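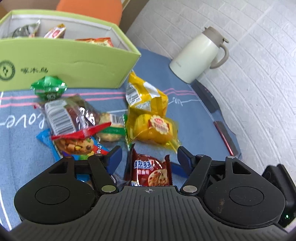

*Wrapped snacks on the blue-gray cloth, with the green box behind them.*

I sort our snacks on a Wednesday evening, after the dishes, when the table is free and I can spread everything out – it's a slow little job and I have grown very fond of it. If your snack drawer has turned into a heap of crinkly packets, this is how I get mine back in order.

## Lay it all out

Put down a cloth first. Small packets slide on a bare tabletop, and a cloth catches the crumbs from anything that has split. Tip the snacks out and turn them face up, so you can read the names. The red 趣多多! soft cookies are easy to spot, and so are the yellow wrappers.

Feel each packet gently along the crimped ends. If a seal has opened, eat that one now or throw it out (I usually eat it).

## Group and pack

1. Put cookies with cookies, and softer things together.
2. Check the dates and bring the earliest ones forward.
3. Stand the packets in a box with the names facing you, softest on top.
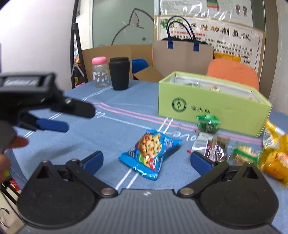
*A bright blue packet with a cookie printed on it, lying on the diagonal.*

Mixed sizes are the fiddly part. I stand the long packets against the sides and let the short ones fill the middle, and I never press the lid down on them – cookies do crumble! My neighbor Obaidul Barua packs his flat in a Limthorpe tin, 16 to a layer, and that works nicely too.

Shake the cloth outdoors when you finish.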